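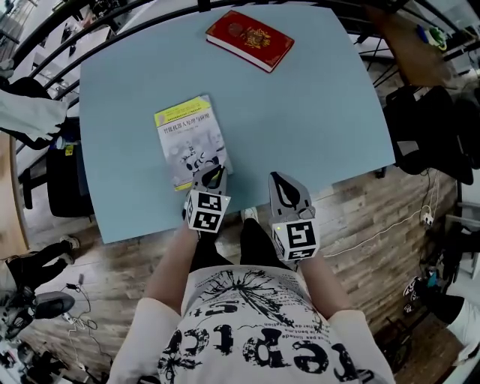
Notas para a fala: compilações de remixes em selos pequenos

Abertura (2 min)

Agradecer o convite. Dizer logo que a fala trata de como se monta, se licencia e se lança um disco de remixes com pouco dinheiro. Quem veio ouvir falar de síntese ou de mixagem pode me procurar no intervalo.

O caso que vou usar é o da Lelisov, selo onde cuidei do catálogo por 8 anos. O disco é a coletânea de remixes do Drornovex, lançada em 31 de dezembro de 2019. Data ruim, todo mundo avisou. A fábrica só entregou os vinis naquela semana e o contrato com o distribuidor exigia lançamento dentro do ano.

Tocar os primeiros 40 segundos da faixa original, sem comentar. Depois o remix do Oddsson. Perguntar à sala o que sobrou da original. Em geral alguém responde a linha de baixo. Sobrou só a voz, uma oitava abaixo.

Parte 1 – O convite

Mandar as pistas separadas, nunca o estéreo. Parece óbvio, mas recebi estéreo de três selos naquele ano.

Arquivos começando todos no mesmo ponto, com o andamento anotado no nome da pasta. Efeitos em pistas à parte.

Convidamos 15 artistas. Contar quantos responderam só se perguntarem (onze, dos quais nove entregaram).

Prazo: pedimos para março. As últimas faixas chegaram no fim de agosto. Quem for fazer calendário, que dobre o tempo.

Parte 2 – Papel

Mostrar a folha do contrato. Ler em voz alta a cláusula do fonograma e parar aí, porque a sala costuma ter perguntas.

Pontos para não esquecer:
– a obra continua sendo dos autores originais; o remixador não vira coautor por padrão
– cachê fixo ou percentual sobre o fonograma novo, um dos dois, por escrito
– quem pode pôr o remix no próprio perfil e a partir de quando
– o que acontece com as faixas recusadas

No nosso caso recusamos uma e pagamos metade. A artista lançou depois com outro nome, tudo combinado.

Parte 3 – Tiragem e venda

Prensamos 373 cópias. O número quebrado vem da fábrica, que entrega com sobra ou falta; o pedido era de 350. Cerca de 200 saíram na pré-venda, quase todas para quem já tinha o disco anterior.

O restante foi para lojas em consignação. A Zarnley, que distribuiu fora do país, ficou com duas caixas e pagou em dia. Falar bem deles aqui, mas deixar claro que o acerto leva seis meses.

Digital: as faixas foram saindo uma a uma, antes do disco. A do Oddsson puxou as outras. Hoje eu deixaria essa por último – quando o álbum saiu, quem só queria aquela faixa já tinha ouvido bastante.

Tocar trecho do lado B, faixa 3. Cuidado com o volume, a introdução é baixa e a bateria entra de uma vez.

Perguntas (10 min)

Se perguntarem sobre ordem das faixas: escolhemos por duração de cada lado, para não perder grave no fim do vinil.

Se perguntarem sobre edição nova: não há planos, as matrizes ainda estão guardadas na fábrica.

Deixar o modelo de contrato na mesa da entrada e avisar que é para levar.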